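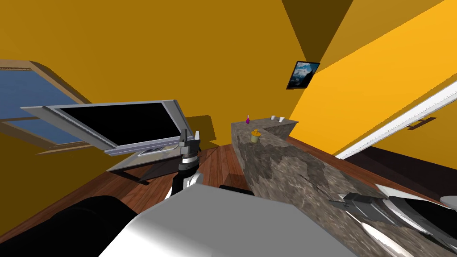 By October Meriem Bennani knew the yellow kitchen better than her own. She could find the jar with the gold-colored lid without thinking, and twice at home she had reached for it over the sink, where there was only a dish rack.

The job was simple to explain. She put on the headset, took hold of the two controllers, and moved the arms. The arms picked something up and set it down somewhere else. When it was done she pressed the pedal and the run was saved, and the room put itself back the way it had been, or nearly. Koline paid by the shift, but there was a quota, and the quota was 205 good runs.

"Good" was decided by Hamdy, the checker. Hamdy was a program. It threw out any run where an object fell or a gripper went through a wall. It also threw out runs where the operator waited too long, and it had never been clear to her how long that was.

Tonight's task was the jar. Pick up the jar, move it down the counter, set it next to the cups. She had started at four in the afternoon. At a quarter past nine the counter in the corner of her vision said run 1510, which was the total for everyone on the jar since the task had opened.

She did 1510 with the right arm, the easy way. She did the next one the same. Then a message came up from Drovier, the office that bought the runs and trained on them.

*Operator 3, your runs are very alike. Please vary.*

She read it again. In the first week she had been told to be consistent.

"Vary how?" she said into the microphone.

The shift lead was a man named Colby who sat two rooms away and ate sunflower seeds while he talked. "They want it messier," he said. "The model's only seeing one way to do it. It gets lost if the jar's an inch off."

"So I should be worse at it."

"You should be different at it. Come in from the side. Fix your grip halfway. That kind of thing."

She tried coming in from the side. The gripper bumped the jar and it slid, and she followed it and caught it before it reached the edge. She set it down by the cups, a little crooked, and pressed the pedal. She expected Hamdy to throw it out. The light went green.

She thought about her grandmother, who had lost most of the feeling in her right hand and had gone on making tea. Her grandmother kept her wrist low and moved the cup before she lifted it, a short push to find out how heavy it was. Meriem had watched that hand every morning for six years.

She lowered the wrist of the arm. She pushed the jar a short way, stopped, closed the gripper and lifted. It was slow. At the cups she touched the jar down on one side first, then let the rest of it settle.

Green.

She did it again with the jar closer to the wall, and again with the left arm, which was harder. Some of the runs came up red. After a while she quit looking at the light.

Run 1615 was hers too. It was past eleven. She took off the headset and sat with her eyes closed until the room stopped moving, then signed the sheet and got her coat.

In March the company sent the operators a link. It was a demonstration from a place called Stomarard, a real apartment with white walls and a real machine at the sink. Someone off to the side asked it to bring a mug. The arm came down low over the counter, and its gripper pushed the mug a short way and stopped.

Meriem played it back to the beginning and called her mother in from the other room.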